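Speaker notes: "The Flat Surface Problem," Clakeck staff lunch, June
Tolera Ejigu, 14 minutes, then Brenda takes over

Start without hello. Ask who has a clear table at home. Wait. Let them look at their shoes.
Next slide, both photos together. Say nothing until someone groans.
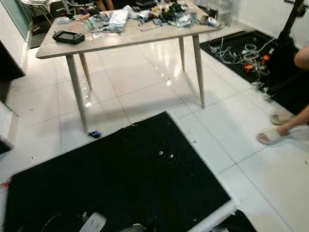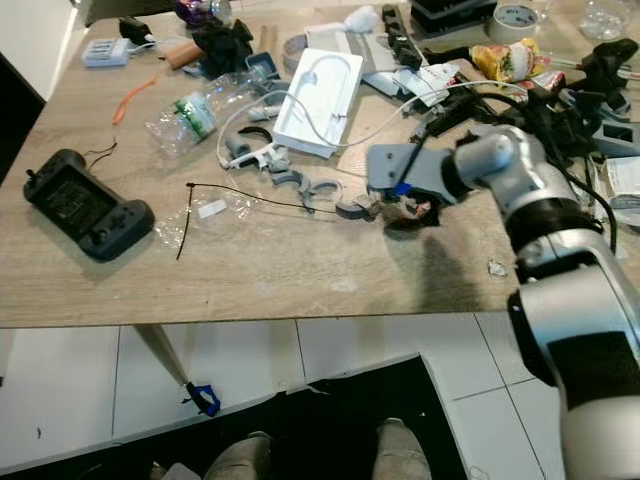
Slide 3. One worktable, two views, same occasion.

Point at the back half of the table in the first photo. Things migrate to the back. The back is where we put what we intend to deal with, so it's a kind of retirement home for packaging.

Second photo: the crushed bottle with the blue cap. Ask how many meetings it would take to move it. (Brenda will say two. Let her have it.)

Then the crumpled clear bag. It has a little white label inside. I find that touching — somebody once knew precisely what went in there.

Open white box, cable looping out. My theory of boxes: once the cable is out it never goes back in, and the box stays on to supervise.

Back to the first photo for the floor. White foam bits on the tile, cables on the mat. When the table is full, the floor gets promoted.

The 4 o'clock rule. Trash first, cables second, tools last. No sorting into categories, that way lies a label maker. We tried the label maker at Stener. 43 labels, mostly for drawers we didn't own.

PAUSE, drink water, take the bottle with me.

Hand over to Brenda Palma for the 90-second demo. She has the bin bags. I have the clicker, and will need to find it.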